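About Kundov

Hi, and thanks for stopping by! I started Kundov in the spare bedroom of a rented house, with one secondhand sewing machine and a very patient landlord. I repair backpacks, tents and sleeping bags, mostly for people who would rather keep the one they have than break in a new one. I get it. I've carried the same green pack since college and I'd be lost without it.

It began on a long walk through Spain. A shoulder strap tore off my pack just outside Cáceres, and I spent an evening sewing it back on with dental floss and a needle I bought at a pharmacy. It held all the way home (ugly as anything, but it held). After that my friends started handing me their broken stuff, then their friends did, and by the next August I had 103 repairs written down in a notebook and no room left to sleep a guest.

These days we're a shop of five, in a former shoe store on the corner. We do zippers, buckles, torn mesh, burned tent floors, chewed hip belts - dogs love a salty hip belt - and a whole lot of seam tape. Zippers are more than half the work. If yours splits open behind the slider, please don't throw the bag out! It's usually the slider that has worn down, and that's a cheap fix.

We also run two little side projects. Wenix is our line of patch kits, cut from leftover fabric, so the colors change all the time and I can't promise you any one of them. Cateo is the loan shelf. If your tent is with us and you have a trip coming up, you can borrow one of ours for free, just bring it back dry.

Last year we closed out 265 tents, which is a lot of mosquito netting, let me tell you. The notebook has been retired and we use a proper ticket system now, though I still write the odd ones down by hand.
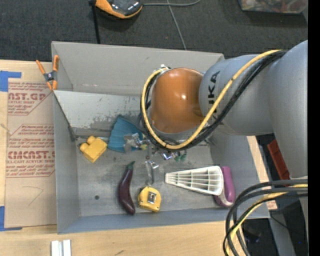 Turnaround is normally two weeks, longer in early summer when everybody opens the closet and finds out what the mice did. You can drop things off at the counter or mail them in. Please shake out the sand first, and check the pockets. We have found car keys, a retainer and one very old sandwich.

I'll always tell you the price before I pick up a needle, and if a thing isn't worth fixing I'll say so. Down jackets we don't wash, sorry, we don't have the dryers for it.

Open Tuesday through Saturday. Come say hi, even if nothing's broken.

Page last updated 2026-06-13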